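Clearing a table is still hard

I spent most of September on one chore: clear a dining table so that it can be laid for dinner. No cooking, no washing up, no stairs. The arm picks up what is on the table and puts each item where it belongs. I chose it because it sounds like the easiest thing a household machine could be asked to do, and because I wanted a number to quote when relatives ask me when they can buy one.

The setup is simulated throughout. One fixed arm, two-fingered gripper, a table, and a set of everyday objects drawn at random from a library that Lejla Vidmar maintains for our group. The controller is a learned policy we call Drasico. It takes camera images and a short instruction in words, and it outputs gripper motions. Each trial starts with a fresh layout and ends after 260 seconds or when the table is clear, whichever comes first. I ran 1358 trials over the month, mostly overnight.

Simulation flatters the machine in some places and punishes it in others. Friction is uniform across an object. Lighting does not flicker. On the other hand, cloth is a poor approximation of cloth, and contact between thin rigid parts tends to jitter. I would not transfer any of the success rates below to a real kitchen without running the real kitchen.

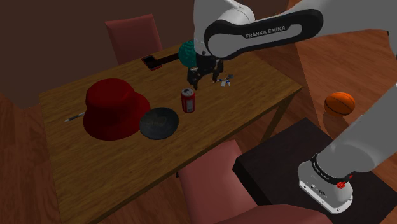 Rigid, upright objects of moderate width are close to solved. Soda cans were the best class in the set. The policy approaches from above, closes at mid-height, and lifts. When it fails, it has usually clipped a neighboring object on the way in, and the can goes over and rolls. A can on its side is a different problem, and the policy treats it as one only part of the time.

Flat objects are worse. A plate lying on a table gives a parallel gripper almost nothing to hold. People slide a plate to the edge and pinch the overhang, or get a fingernail under the rim. Drasico found the edge strategy without being shown it, but it pushes too fast and loses a good share of plates to the floor. Phones have the same geometry with a smaller margin. Pens look easy and are not: the fingers have to come down to within a millimeter or two of the surface, and a small error in estimated table height means either a collision or a miss.

Keys are their own category. They are thin, they move relative to each other, and the best grasp point depends on how they happened to fall. Oisín Geraghty suggested treating a bunch as a single lump and closing on the widest part. This raised the pick rate, then lowered the carry rate, as the bunch tends to rotate and slip out during the transfer. We kept the change anyway.

Soft items such as hats and napkins are easy to pick up and hard to put down properly. The gripper takes any fold it can find. Where the hat ends up is fine. What shape it is in when it gets there is something our scoring ignores, and a person would not.

Clutter makes all of this worse, and in an ordinary way. When one item overlaps another, order matters, and the policy has no explicit notion of order. It goes for whatever looks most graspable at the moment. With 6 or more objects on the table, the most common failure was a secondary one, where a correct pick disturbed something that had been fine.

The time figures are less discussed than they should be. Among trials that ended with a clear table, the median was well over two minutes. Parveen Khondokar timed herself doing the same job on her own table and stopped after the first attempt, as the comparison was of no use to anyone.

There is also the matter of where things go. "Where it belongs" was a list I typed in by hand: keys in the bowl by the door, phone on the charger, cans in recycling. An empty can goes in recycling. A full one does not, and from the outside they look the same. The weight is available from the joint torques after the lift, and the current policy does not use it. That is next on my list.

So the answer I give relatives is that a fixed arm can clear part of a table, slowly, if somebody has told it what everything is for. Róisín Ó Gríofa is porting the tasks to the physical arm at Fasside, starting with 100 trials on rigid objects only. I will post her results with the failure log attached, including the plates if she gets that far.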